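Notebook, January, started 8.40 with tea

Writing-up day. Everything below is about getting from the heap of sources to an actual draft of the background chapter, so if you came looking for bench results you want the other notebook (the green one, on the shelf by the kettle).

Where things stood when I sat down: 84 references in the Gilden library, a 900-word outline from before the holidays, and a folder called "read these" that I had mostly not read.

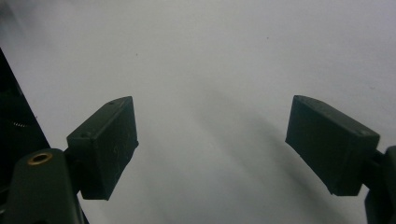
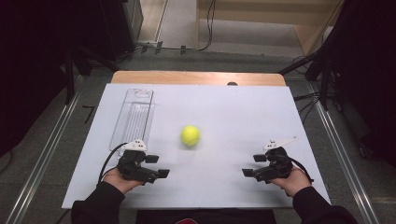
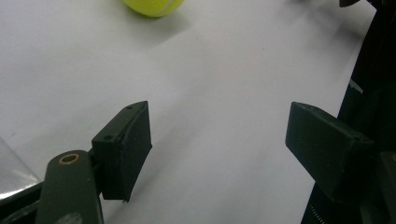
White work surface, grippers; tennis ball in the second and third.

First job was the library. Gilden had imported a lot of things twice, once from the publisher page and once from the PDF, and the two copies never agree about the authors' initials. I merged by DOI where there was one and by title where there wasn't. The conference papers were the worst of it (some had the name of the conference in the title field, one had it in the author field!). Fixed those by hand while listening to the radio. Please, if you add anything to the shared library, open the entry and look at it before you close the window. I know I'm as bad as anyone.

Then tags. I had a lovely tag scheme last year and it got completely out of hand, so I've scrapped it and gone down to 4 tags:

background
method
argue with
maybe

"Argue with" is the one I'm fond of. It's for papers I need to answer in the text, and when I filtered by it I could see the second half of the chapter sitting there more or less in order. "Maybe" is a bin, I admit it. Anything still in there when the draft goes to Tatu gets dropped.

Stopped for lunch, came back, did notes until the light went.

For notes I'm trying what Tatu Nzioka showed me on the back of an envelope before Christmas. One note per claim, written in my own words, with the citation key and page number at the end, and the quote underneath only if I'm really going to use it. I used to paste great slabs of highlighted text into Swai and call it note-taking, and then three months later I'd have no idea why I'd highlighted any of it. The new way is slow. I got through four papers, which felt feeble, but I could tell you now what each of them says without looking, so I'll carry on with it for a bit and see.

Small Swai thing worth writing down: if you rename a note after linking to it, the links inside the outline view don't update until you close the outline and open it again. I thought I'd lost a whole section and said some words. They were all there. Also the search ignores anything inside square brackets, so I've moved my citation keys to round ones.

Outline next. The old one was a list of topics ("history", "tools", "problems"), and every time I tried to write from it I ended up with a paragraph per paper, so-and-so did this, then so-and-so did that. Rewrote each heading as a full sentence saying what the section claims. Two of them I couldn't write as sentences at all, so those two are gone, and the bits worth keeping went into section 3. It reads much better already and there isn't any prose in it yet.

Tried Belus for the drafting, on the strength of the distraction-free mode. It's pretty! But it won't talk to Gilden unless you export the library to a file first, and then you have to export again every time you add something, and I add things constantly. Back to the ordinary word processor with the Gilden plug-in. If anyone has got the two of them to sync properly I'd love to know how, leave a note in the margin here.

Bibliography style is still a muddle. The department template wants full journal names and the Skisten style file gives abbreviated ones. I changed the setting, refreshed, and it changed them all except the ones I'd typed in by hand, so that's another list to go through. Leaving it until the end. I always fiddle with the references when I ought to be writing and I'm trying not to.

For tomorrow:

Draft section 2 straight through, no stopping to look things up. Put XX where a citation should go and carry on.

Ask Tatu whether the chapter needs its own summary or if the one in the introduction will do.

Chase the interlibrary loan, it's been ages.

Back up the Gilden library BEFORE touching the hand-typed entries.

Added at 17.15: loan has arrived, it was in my pigeonhole the whole time. Wrong edition, page numbers all different. Will check the three quotes against it anyway and cite this one throughout.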